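How to clean and debeard mussels

Fresh mussels need a bit of work before they go in the pan. Allow 20 minutes for a 1 kg bag, which feeds two as a main course. Rope-grown mussels are usually cleaner than wild ones and take less time.

Keep them in the fridge in a bowl covered with a damp cloth until you are ready. Don't store them in tap water or in a sealed bag – they need air. Use them the day you buy them if you can.

1. Tip the mussels into a clean sink and run cold water over them. Throw out any with broken shells.

2. Look for open ones. Tap each on the worktop and wait a minute or two. If it closes, keep it. If it stays open, bin it.

3. Scrape off any barnacles with the back of a short knife. Small ones can stay on if you plan to strain the liquid.

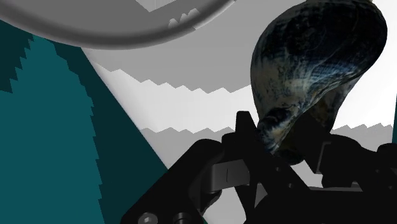

A mussel shell, with the pointed end at the bottom.

4. Find the beard, the tuft of brown threads coming out between the two halves of the shell. Hold it with a dry cloth and pull firmly towards the pointed hinge end. Some take a second tug. Leave this step until just before cooking.

5. Rinse again in two changes of cold water and drain in a colander.

To cook, soften a chopped shallot in butter in a large pan with a lid. Add 400 ml of dry cider or white wine and bring it to a fast boil. Put the mussels in, cover, and cook for three to four minutes, shaking the pan once. Discard any that are still shut.

Pour the liquid through a fine sieve, stopping before the last spoonful in case there is grit. Leftover stock freezes well.

Thanks to Sharada Kartha for the dry cloth tip. I used to use pliers for the stubborn ones – the cloth is quicker.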